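Rillness 首页 > 设备 > 房间整理 > Omus 床头整理套装
Omus 床头整理套装（含手持示教夹爪）

货号请在询价时向我们索取，租用和购买是同一套东西，区别只在合同上。
供货情况：可订。二月份排队的人多一些，装机请提前跟我们打招呼。
本页由 Rillness 应用组的 Ruwan Hettiarachchi 撰写，有说得啰嗦的地方请多包涵，我平时带人上手也是这么说话的。

先说说它是干什么的

凡是在疗养公寓、护理院、长住酒店里收拾过房间的人，都知道床头柜是整间屋子里最费心思的一小块地方。床可以按一个样子铺，卫生间可以按一张单子擦，唯独床头柜没有样子可言：药盒旁边是糖罐，糖罐旁边是遥控器，遥控器底下压着一包不知道拆没拆过的东西，充电线从这头绕到那头。你要擦台面，就得把东西一件一件拿起来，擦完了还得一件一件放回去，而且要放回原来的地方，放错了住客晚上摸不着，第二天就要按铃。很多同事跟我说过，她们宁可多铺两张床。

Omus 就是冲着这一小块地方来的。它由一台可以推进房间的矮车、一条装在车上的机械臂和一套手持示教夹爪组成。白天由熟悉房间的人拿着手持夹爪，按自己平时的手法把床头柜上的东西拿起、挪开、放回，把手法教给系统；教好以后，机械臂就可以在固定的时段里替大家做擦台面之前的清台和擦完之后的复位。矮车的底盘和升降柱由 Hämmerli 供给，我们自己做的是夹爪、软件和上门带教。

请注意我说的是清台和复位。擦，还是人来擦。关抽屉之前看一眼里面有没有漏出来的瓶子，也还是人来看。我们在客户那里待得越久，越觉得这条界线画在这里比较合适，后面会细讲。

为什么要用手来教

早先我们试过让工程师坐在办公室里给每一类物品写抓法。瓶子怎么抓，盒子怎么抓，软包怎么抓，写得很认真，拿到房间里一用就露怯。软包装一捏就变形，带盖的罐子不能从盖子上提，发箍这种弯弯绕绕又轻的东西，夹爪从上面下去常常会把它推跑。写规则的人没收拾过床头柜，收拾过床头柜的人又不写规则，这件事就卡在那里了。

后来我们把办法换了过来，请每天在房间里干活的人直接拿着夹爪做。手持夹爪的开合方式跟机械臂末端是一致的，你怎么靠近、在哪里停一下、夹到什么程度、放下的时候先松哪一点，它都记下来。一位做了多年客房的同事做一遍，比我们写一个下午有用得多。她们手上有很多自己都说不出来的讲究，比方说从一堆东西里取一个小瓶，会先把旁边那个挡路的轻轻拨开一点点；比方说放药盒的时候会把有字的一面朝外。您要是问她为什么，她多半会愣一下，说不就是这么放的嘛。

带教的时候我总是请大家别收拾得太干净再开始。平常是什么样就什么样，抽屉开着就开着，线绕着就绕着。机械臂以后要面对的就是平常的样子，您给它看一张空荡荡的台面，它学到的东西拿到真房间里是用不上的。有些同事第一次上手会不好意思，觉得乱糟糟的录进去不好看，我就跟她们说，乱才值钱呢！

两个人一起做会更顺手，一人一只夹爪，一只从柜子正前方进，一只从旁边进，顺便也让系统看到同一件东西从不同角度是怎么够着的。大家商量着来就行，做熟了之后自然会有默契，谁先伸手谁后伸手，也不用我们来规定。

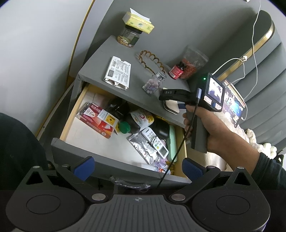 Sunil Gazi 在留言里说，他们那边最担心的倒不是夹爪笨，担心的是学会之后排班表上会不会少一个名字，他说大家嘴上不讲，茶水间里天天在算这笔账；他还问，教它的那些时间到底算不算工时，如果算，写在谁的班上。

谢谢 Sunil 把这个话说出来，我想把回答放在产品页正文里，比放在哪个角落的说明里要好，以后来看这一页的人多半也在想同一件事。

先说工时。教夹爪是工作，要算工时，而且我们建议单独列一项，别混在清洁时间里。我们的合同附件里有一段专门写这个，采购方签字之前必须填好带教时间怎么记、由谁安排、加班怎么算。填不出来的，我们会把装机往后推。有的客户嫌我们多管闲事，我能理解，不过我见过把带教塞进午休的地方，那样教出来的东西质量也差，人累了手就飘，夹爪记下来的全是飘的。

再说排班表。我没有办法替任何一家单位保证什么，那不是卖设备的人能保证的事，谁要是跟您拍胸脯，您反而要多留个心眼。我能讲的是我们怎么算这台设备的账。Omus 的报价里从来不按“省几个人”来写，我们的测算表上没有这一栏，有客户要求加上，我们没加。它省下来的是弯腰和来回走动，是擦一张台面前后那一长串零零碎碎的动作。这些时间怎么用，是还给住客、还给休息，还是拿去填别的窟窿，得由你们自己坐下来谈，最好在设备进门之前就谈。

Kurnside 的做法

拿 Kurnside 来讲吧，他们是最早一批装 Omus 的疗养公寓，肯让我把过程写出来，我很感激。

他们先挑了 14 间房来试，挑的时候没有专挑整齐的，有几间是出了名的东西多。带教用的是 2 只手持夹爪，轮着在各个房间用，早上查完房以后开始，到午饭前收工。参加的人全是自愿报的名，报名的比预想中多，里面有几位年纪偏大的护理员，原先以为她们会嫌麻烦，结果她们是最肯琢磨的，有一位还专门回去练了用左手夹。

头几天大家觉得别扭是真的。夹爪比手重，手指头那么灵活的东西忽然变成两片指垫，拿个扁盒子都要试好几回。有人说像隔着锅铲剥橘子，我觉得这个比方打得很好。过了这个阶段之后就快了，大家开始互相看，互相学，谁发现夹软包要从侧面进，不到半天所有人都从侧面进了。

攒到 3,000 段示范的时候，我们让机械臂第一次进了有人住的房间，旁边站着一位护理员，手边就是暂停按钮。之后很长一段时间都是这样，一台设备跟着一个人，它清台，人擦，它复位，人再看一眼。现在 Kurnside 仍然保留着“人再看一眼”这一步，他们也没有打算取消，我觉得他们是对的。

改变最大的地方，说出来可能有点出乎意料，是跟住客说话的时间。以前收拾床头柜的时候人是弯着腰、背对着床的，嘴里应着，手上忙着，眼睛盯着瓶子，生怕碰倒。现在机械臂在那边慢慢拿，护理员就可以坐在床沿旁边的椅子上，脸对着脸讲几句话。有一位老太太原先对机器很抵触，后来成了最爱看它干活的人，每次都要点评，说它放得比上次正，或者说今天不行，今天毛手毛脚。

也有不那么顺的地方，我一并写上。机械臂慢，这是实话，比手脚利索的人慢得多，赶时间的早晨大家会嫌它挡路。矮车在窄门的房间里转身要来回倒几把。还有就是交接班的时候，谁负责给它充电、谁负责换指垫，一开始没讲清楚，为这个闹过小别扭。后来他们在值班本上加了一行，这事就过去了。

手持夹爪

夹爪是整套东西里同事们摸得最多的部分，所以我想多讲几句。

开合靠握，松手就张开，不用去想按哪个键。指垫是软的，表面有纹理，夹光滑的瓶身时不容易打滑，换起来也方便，推进去听到一声轻响就到位了。指垫属于消耗品，请按磨损情况更换，看到纹理磨平了就该换，别心疼，磨平的指垫会让人不自觉地多用力，示范里就会带上这份多余的力气。

握的时候请让手腕放松。很多人刚开始会把整条胳膊绷住，像端着一碗快要洒的汤，做几段下来肩膀就酸了。试着让手肘靠近身体，用腰带着往前送，会省力不少。身高不够或者柜子太高的，请用踏脚垫，别踮脚。

每段示范从夹爪靠近物品开始，到物品放稳、夹爪退开为止。中间如果东西掉了，别急着喊停，捡起来接着做，掉落和补救的过程对机械臂也很有用。要是打翻了会洒的东西，那就先停下收拾，安全和干净在前头。

床头柜上的东西怎么教

瓶子和罐子。竖着的瓶子夹下半段，慢一点，夹住以后先往上提一点点，停一下，再挪。停这一下很要紧，能感觉出来瓶子在指垫里稳不稳。有些瓶盖比瓶身还高，或者盖子是拧上去的、扣上去的，都别去夹盖子。躺在抽屉里的瓶子先拨正再夹，拨的动作也请完整地做给它看。

药盒。药盒单独讲，规矩最多。Omus 只把药盒当成盒子来拿来放，不辨认药名，不判断剂量，也不参与任何给药的事情，请务必跟每一位使用的同事讲清楚。已经拆开、端口瘪掉的盒子很常见，夹的时候避开敞口的一头，放的时候保持平放，里面的东西才不会滑出来。凡是您所在单位规定要锁起来的药，请在带教和运行之前由有资格的人收好。

软包和袋子。纸巾包、自封袋、铝箔小包，这几样最能考验耐心。从侧面进，夹住厚的地方，别夹封口。靠墙立着的袋子放回去容易倒，可以教它先靠住，再松开，松开以后夹爪别急着退，等一等。

罐子顶上再放东西的情况也很多，我们管这叫“摞着的”。先取上面那件，放到旁边，再取下面的；复位的时候倒过来。听着像废话，可是系统一开始真的会从底下那件下手，得有人耐心地教给它。

线。充电线目前请由人来理。机械臂会绕开线，但不会拿线，这是我们有意的限制。线的另一头连着什么，有没有插着电，有没有缠在谁的手腕上，这些交给人判断比较妥当。

发箍、发夹、戒指一类的小件。轻的、弯的东西，请教它夹最平的那一段。特别小的东西，比如戒指，我们建议由人先收到小碟里，擦完再放回去，住客看见是人拿的，心里也踏实一些。

遥控器。位置比什么都重要！请多教几遍放回去的方向，按键朝上，靠近枕头的一侧。半夜要调灯的人伸手就要能摸到，别的放歪一点没关系，遥控器放歪了可是会被念叨一整天的。

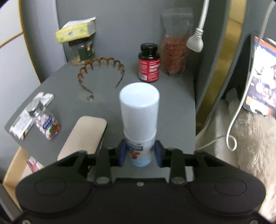

手持夹爪的蓝色指垫夹住白色圆柱容器的下部，容器保持竖直。

抽屉

抽屉可以教，也可以不教，很多单位选择不教，我们都支持。台面是摆给人看的，抽屉里面是人家的私事，两者不一样。如果住客本人同意，抽屉里的整理可以单独开一个任务，单独授权，住客随时可以收回，收回以后那部分示范会从本单位的系统里删掉，删完会给一张回执。

拉抽屉的动作请由人来做。机械臂够得到把手，也拉得动，但是旧柜子的滑轨千奇百怪，有的拉到一半会卡，有的一拉到底会整个出来，我们宁可少做这一样。

隐私和同意

教夹爪的时候，夹爪上的摄像头会拍到床头柜，也会拍到操作者的手和袖子，有时候还会拍到旁边的被子、平板上正开着的画面，这些都有可能。所以我们请各单位在开始之前做好下面这些事，写得有点多，请逐条看完。

住客同意书要用住客看得懂的话来写，字要大。我们有一份范本，可以改，请别把它改长。
同事同意书是另外一份，不能跟劳动合同绑在一起。不愿意参加带教的人，不应当因此受到任何影响。
屏幕亮着的手机和平板，开始前请住客自己合上或者翻过去。忘了也没关系，事后可以在软件里把那一块遮掉。
示范记录默认存在本单位的机柜里，不往外传。如果愿意分享给我们改进产品，要另外签字，可以按段选择。
记录里不写操作者的姓名。系统不给人打分，也不出个人速度的排名。

最后这一条有客户跟我们磨了很久，想看谁教得快、谁教得慢。我们没有开放这个功能，以后也不打算开放。大家肯把手上的本事拿出来教机器，已经很大方了，拿这个去给人排名次，下回就没人肯教了，换成我，我也不肯。

岗位上的变化

装机之后通常会多出来一样活儿，我们叫“带教员”，各单位叫法不一样，有叫师傅的，有叫领班的，Kurnside 的同事开玩笑叫“夹爪老师”，叫着叫着就印到胸牌上去了。带教员负责看机械臂复位得好不好，哪件东西老放错，就拿起夹爪补教几段。我们强烈建议这个岗位从现有的护理员或者客房人员里出，并且给相应的津贴。外面请来的技术员很会修机器，可是他不知道哪位住客要把水杯放在左边。

带教员不需要会写程序。软件界面上就是房间、柜子、物品和播放键，学的时候请我们的人在旁边陪着走几遍，多数人当天就能自己做。软件里的提示语我们请一线的同事帮忙改过，原来写的是“末端执行器位姿异常”，现在写的是“夹歪了，请再来一次”，改完之后打到客服的电话少了很多。

另外一个变化在腰上。我不是医生，不敢说它能治什么、防什么，只能说很多同事告诉我，一个班下来弯腰的次数少了，晚上回家能站着做饭了。对这一点有兴趣的单位，可以请自己的职业健康部门来看，我们配合提供运行记录。

也有人会失落，这一点我想老实讲出来。有一位同事教完以后看着机械臂照她的手法放瓶子，看了好一会儿，说心里有点怪怪的，像看别人穿了自己的衣服。我当时不知道怎么接话，就陪她站了一会儿。后来我们在带教的安排里加了一段闲聊的时间，不谈效率，谁有什么想说的都可以说。

装机和带教流程

勘察：我们的人上门看门宽、地面、插座和床头柜的样式，跟值班的同事聊一聊一天是怎么过的。请尽量安排真正收拾房间的人在场，只有采购和主管在场的话，我们看完还是会再来一趟。

协议：把工时、同意书、暂停权限写清楚。暂停权限的意思是，任何一位在场的同事和住客都可以让它停，停了不需要填表解释。

带教：先在没有人住的房间里练握法，再进有人住的房间。每类物品请由不同的人各做一些，手法不一样没有关系，系统需要见识不同的做法。常见物品清单上列了 80 种，用不着样样都教，从您那边天天见的教起就好。

陪跑：机械臂开始工作以后，我们派人跟班，早班晚班都跟。陪跑期里它做的每一件事都有人看着，有问题当场补教。

移交：由带教员来验收，签字栏里写的是带教员的名字。带教员不点头，就继续陪跑，不另外收费。

套装内容

带升降柱的矮车（Hämmerli 底盘，刹车踩下去有明显的手感，请每次停好都踩）
机械臂及末端夹爪
手持示教夹爪一对，配线缆和收纳箱
备用指垫
壁挂式充电座
本地存储机柜及软件
大字版操作卡，过塑，可以擦洗
同意书范本（住客用、同事用）
上门带教和陪跑

地毯偏厚的房间需要另配大轮组，请在勘察时提出来。房间里有宠物的，请一定提前告诉我们，猫尤其爱坐在矮车上，坐上去以后机械臂就不肯动了，要等它自己下来。

日常保养

手持夹爪每次换房间之前，用单位现行的消毒湿巾擦指垫和握把，避开屏幕和插口。别泡水，别用喷壶对着喷。关节的地方偶尔会卡进绒毛，床上铺了绒毯的房间尤其明显，用软毛刷扫一扫就出来了。线缆收的时候绕大圈，别在握把上缠紧，接头那一段最怕折。

矮车用完推回充电座，灯亮了再走。听上去是件小事，我们接到的报修电话里有不少就是没推到位，第二天早上没电，大家围着它干着急。

机械臂的末端指垫跟手持夹爪的指垫通用，建议同时换。两边新旧不一样的话，教的时候一个手感，做的时候另一个手感，它会夹得犹犹豫豫的。

它做不了的事

热水杯、敞口的饮料、点着的香薰，不拿。
针剂、锐器、假牙、助听器，不拿。
不认识的东西，它会停在旁边，亮灯叫人，不会自己试。
住客伸手的时候它会退开，退得比较大，初次见到的人可能会吓一跳，请提前讲一声。
夜里不运行。技术上可以，我们在软件里把夜间时段关掉了，睡着的人旁边不应该有东西在动。

常被问到的几件事

能不能不教，买来直接用？不能，至少现在不能。出厂时带着一些基础的抓法，够它在演示房里像模像样地拿几个瓶子，真要在您那里干活，还是得您的人来教。我知道这话听上去不利于卖东西。

教一次能用多久？物品的样子变了就要补教。换季的时候床头柜会变样，冬天多护手霜，夏天多驱蚊的，带教员看到它开始频繁叫人，就知道该补几段了。

别的单位教好的能不能拿来用？要看对方愿不愿意分享。拿来以后也请当作底子，放东西的位置和方向各家有各家的习惯，仍然要自己过一遍。

手小的人握不握得住？握把有粗细两种套，可以换。还是不合适的话请告诉我们，试握是免费的，寄过去也行。

左撇子怎么办？手持夹爪左右手都能用，请放心大胆地用顺手的那只，也欢迎左撇子多教一些，右边靠墙的柜子正需要您这样的手法。

不想要了怎么退？租用的提前一个月告诉我们，我们来拉走，本地机柜里的记录由您的人看着我们清空。购买的按合同里的折旧表来，折旧表在报价单背面，字也是大的。

询价与看样

想先摸一摸的，请直接跟应用组约时间。来的时候最好带上一两位真正收拾房间的同事，再从自家床头柜上带几样东西来，越难拿的越好，我们这边的瓶瓶罐罐已经被我教熟了，不太公平。也可以由我们带着手持夹爪上门，在您的休息室里摆一张桌子，让大家随便玩一个下午，玩完了不买也没关系，茶水我们自己带。

Sunil 后来又来信问，能不能让工会代表参加勘察那一天。当然可以，协议那一步也请一起来，附件里的工时那一栏正好当面填。

Ruwan Hettiarachchi
Rillness 应用组

相关页面：Omus 指垫与握把套 | 矮车大轮组 | 同意书范本（大字版） | 带教员操作卡 | Kurnside 使用记录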